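Session 7: two arms, one table

OK, so last time we got a single arm to close on command, and I promised we'd talk about what happens when you add a second one. Short version: everything you bolted down in March needs bolting down again, and better.

Start with the base. I built mine onto a black aluminum frame around a wooden top, and I'd do it the same way again (the frame gives you something to clamp to wherever you end up wanting a mount). Run each arm slowly through its whole reach before you put a single part on the table! My first bracket shifted after around 65 cycles and I blamed the software for a week.
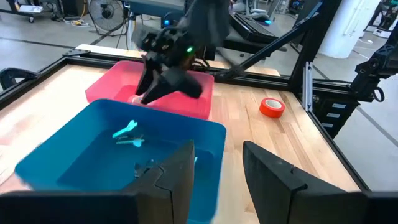
Ploltow Shared Workshop, Home Robotics Group

For sorting practice, use plastic bins in colors that are easy to tell apart — mine are blue and pink-red — and small light pieces you don't mind dropping. Let one arm work over a bin while the other waits, then swap. Moving both at once comes later.

Before next session:
Write down your rest position for each arm.
Check every bracket screw again.
Log 7 clean pickups per arm, misses too.

Vasiliki Galanis has the spare brackets, so ask her if yours has cracked.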